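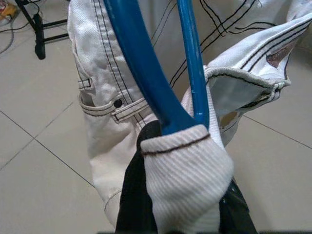
Unit 2: Protein Powders and Recovery

Muscle repair depends on the total protein eaten over the day. Timing matters less. A lifter who already eats enough at meals gains little from an extra shake.

Whey digests quickly. Casein is slower and is often taken in the evening. Soy and pea blends work for students who avoid dairy.

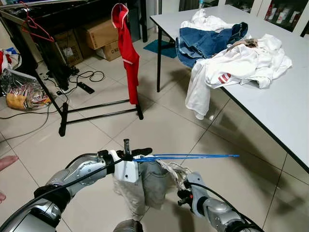 Page 14

Reading a label. Check the serving size first. The Carnidow tub used in class lists 54 g per scoop, but part of that is sugar and flavoring. Compare protein per 100 g between products, never per scoop.

Creatine is covered in the Janska reading. Bring your food log to the September lab.

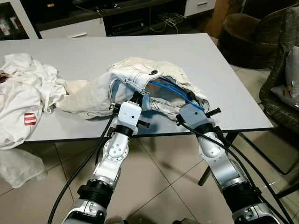

Off-white jeans on the table.

Homework: work out your own daily protein from the log and bring both totals, with and without supplements.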